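Lirnovden procura duas pessoas para o ateliê de flores artificiais

Local: ateliê da Lirnovden, Prindau
Tipo de contrato: a termo, com possibilidade de renovação
Horário: tempo inteiro, turno da manhã ou turno da tarde
Início: novembro
Número de vagas: 2
Referência a indicar na candidatura: Ateliê / Arranjos

A Lirnovden prepara arranjos de flores artificiais para hotéis, clínicas, lojas e salas de espera. Trabalhamos por aluguer: o cliente recebe as peças, fica com elas durante uma estação e devolve-as quando chegam as novas. No ateliê de Prindau as flores são separadas, limpas, reparadas e montadas outra vez. A equipa atual tem 11 pessoas e é coordenada por Hongmei Zeng.

Procuramos duas pessoas para a mesa de triagem e montagem. Não é necessário ter formação em floricultura. É necessário gostar de trabalho manual repetido e ter cuidado com peças leves que se amachucam com facilidade.

O que vai fazer

Desmontar os arranjos devolvidos e separar as hastes por flor e por cor. As tulipas, os íris e as folhagens soltas vão para sítios diferentes e não devem ser misturados.

Pegar em cada haste pelo caule, uma de cada vez, e verificar pétalas, folhas e base. As folhas compridas são as que mais sofrem no transporte: ficam vincadas a meio ou abertas na zona em que abraçam o caule.

Endireitar folhas e caules, escovar o pó das pétalas e pôr de parte o que precisa de cola ou de arame novo.

Montar arranjos a partir de uma ficha com as quantidades e a ordem de colocação. Na linha Unura, a mais pedida neste momento, entram íris azuis, tulipas e bastante folha estreita.

Embalar as peças prontas e preencher a folha de saída.

No período de maior movimento, o ateliê trata mais de 800 hastes por semana. Fora desse período o ritmo é menor e há tempo para reparações demoradas e para arrumar o armazém.
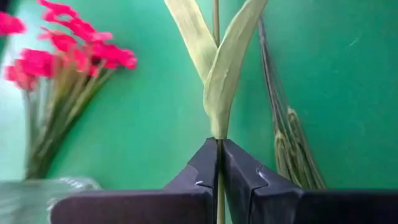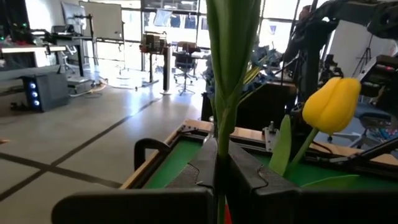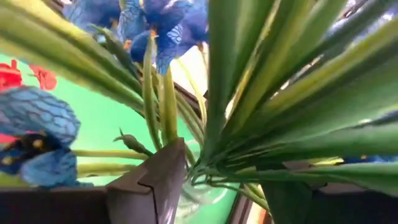 Página alterada pela última vez em novembro

O que pedimos

Boa visão de perto e boa distinção de cores. Uma parte do trabalho consiste em separar azuis muito próximos e verdes que vão do claro ao azeitona.

Destreza com as duas mãos.

Capacidade para estar de pé ou sentado à mesa durante períodos longos, com pausas.

Português suficiente para ler as fichas de montagem e falar com os colegas. Também se fala chinês e alemão no ateliê, mas não são requisitos.

Disponibilidade para trabalhar num dos dois turnos. A preferência pode ser indicada na candidatura e será respeitada sempre que possível.

Damos valor a experiência em costura, encadernação, montagem de vitrinas, modelismo ou trabalho em florista. Quem nunca trabalhou nestas áreas pode candidatar-se na mesma.

O que oferecemos

Formação paga durante as primeiras 4 semanas, dada por Xiuying Lu, responsável pela mesa de montagem. Nas duas primeiras semanas trabalha-se só na triagem e na limpeza. A montagem começa na terceira, com arranjos pequenos.

Subsídio de refeição e comparticipação no passe de transportes.

Bata, luvas finas e ferramentas. As tesouras e os alicates são atribuídos a cada pessoa e ficam guardados no ateliê.

Desconto de 50% na compra de arranjos retirados do catálogo.

Ao fim do primeiro contrato há uma conversa com a coordenação sobre a renovação. Quem quiser pode passar a fazer também entregas e montagem em casa do cliente, o que exige carta de condução.

Como se candidatar

Envie o currículo e um texto curto, de meia página no máximo, em que diga que trabalhos manuais já fez, em contexto profissional ou em casa. Pode juntar fotografias de trabalhos seus. Não é preciso carta de recomendação.

As candidaturas podem ser enviadas pelo formulário desta página ou entregues em mão na receção, ao cuidado de Mathias Eder. Quem entregar em mão deve escrever a referência no envelope.

As pessoas selecionadas serão chamadas para uma prova prática no ateliê, com a duração de uma manhã. A prova tem duas partes. Na primeira, separa-se uma caixa de hastes misturadas. Na segunda, monta-se um arranjo simples a partir de uma ficha. Não conta a rapidez; vemos sobretudo o estado em que ficam as folhas e as pétalas e se a ficha foi seguida. A prova é paga e inclui almoço.

Para a prova, traga roupa confortável e cabelo apanhado, se for comprido. Pedimos que não use anéis nem pulseiras, que prendem nas pétalas de tecido.

Todas as candidaturas recebem resposta, também as que não forem selecionadas. Se autorizar, guardamos os seus dados para vagas futuras no ateliê ou no armazém da Pan, que faz a recolha e o transporte das nossas peças.

Perguntas sobre as tarefas e os turnos: Hongmei Zeng
Perguntas sobre contrato e remuneração: Mathias Eder
Marcação de visita ao ateliê antes da candidatura: Zihan Shen, na receção, a partir das 14h00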